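Trorkanero Tea Table: read me first
Kept by Annelies Hämmerli
Last changed 1/28/26

What is in the collection

Trorkanero is a collection of 322 short recordings of one small household job, which is getting the cups and the fruit in order on a table before people sit down for a drink. Most of them are of cups going on to a tray or coming off it again, and the rest have the cutting board out as well. I have tried to write these notes for somebody who has never met the collection before, so please forgive me if I go on a bit about crockery – I have grown very fond of it.

Of the recordings, 300 are in the main folder and the remaining ones sit in a folder called "spare". The spare ones are perfectly good. They were finished after the main list had been closed, and Flor Arboleda and I couldn't bring ourselves to throw them out.

The things on the table

Everything is the sort of kitchen ware you would take on a picnic. The cups are plain plastic in soft colours, and in the notes we call them by colour alone: "mint", "pink", "cream". The tray is cream too, with rounded corners and a raised rim, and it has a little bear-like character drawn on it in black line, with a speech bubble beside him. We call him Echeverri, and you will find his name all over the older notes, as in "mint to the right of Echeverri", which simply means the cup goes on the tray and well clear of the drawing.
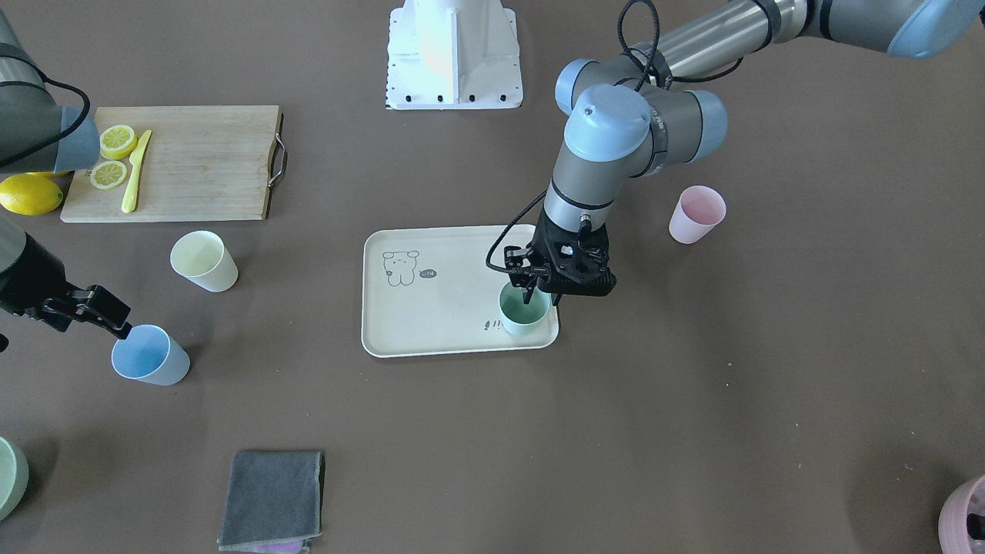 A cup counts as put away when it is standing upright with its whole base inside the rim of the tray. A cup perched on the rim does not count, however steady it may be, and neither does one lying on its side. We did argue over that last point for most of July, and I am still a little sorry for the cups that so nearly made it.

The lemon recordings

In these the wooden cutting board comes out, the one with the metal loop handle, along with lemon slices and a yellow plastic knife. No cutting is asked for in any of them. The written task is only ever about where things should end up, for instance "clear the cups away from the board and leave the lemon where it is". There are 40 of these, all in the main folder, and they are the ones I would start with if you like a busier table. A lime turns up in the notes now and then as well, always written down as "lime" and never as "green lemon", which was how my first draft had it.
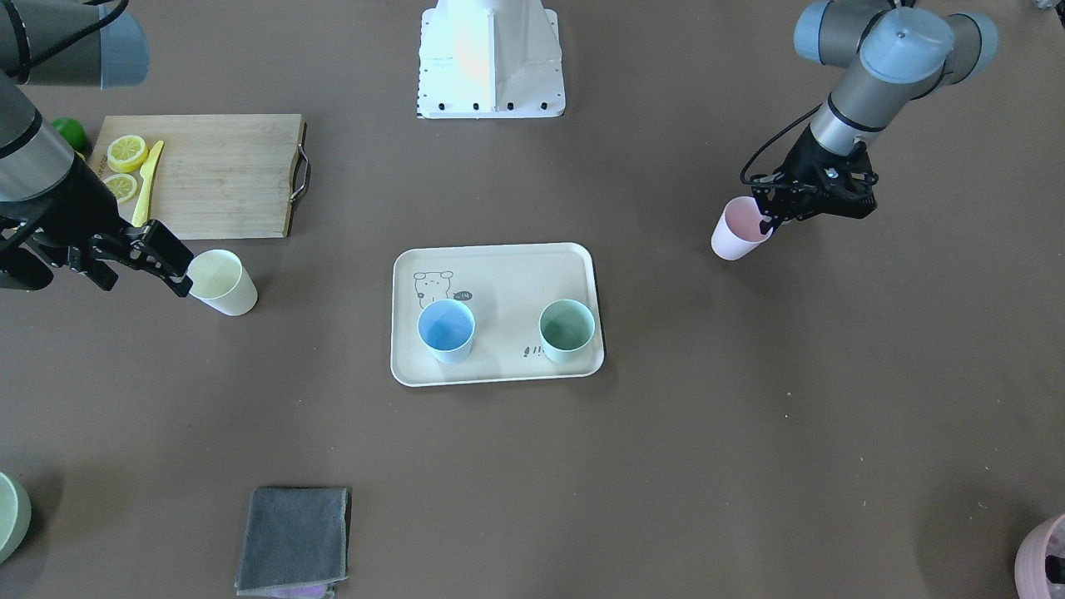

Flor Arboleda would like it added that cups and board ought to be scored separately, and that anyone who lumps them together will get a muddle, as we did at Fleltenow the first time round. A cup can be standing beautifully and the lemon still be in the wrong place, and one mark for the pair hides it.

I agree with all of that, and the score sheet now has 2 columns to match.

Known faults

The words "cream" and "yellow" were used loosely in the early notes for the same pale cup. I have mended the ones I found, but do check if colour matters to your work. A few notes also say "plate" where they mean "tray".

Asking for a copy

Please write to the Durkville office and mention which folder you would like. If you spot a wrong label, send me the recording number and the word you would use instead, and I will put it right in the next round.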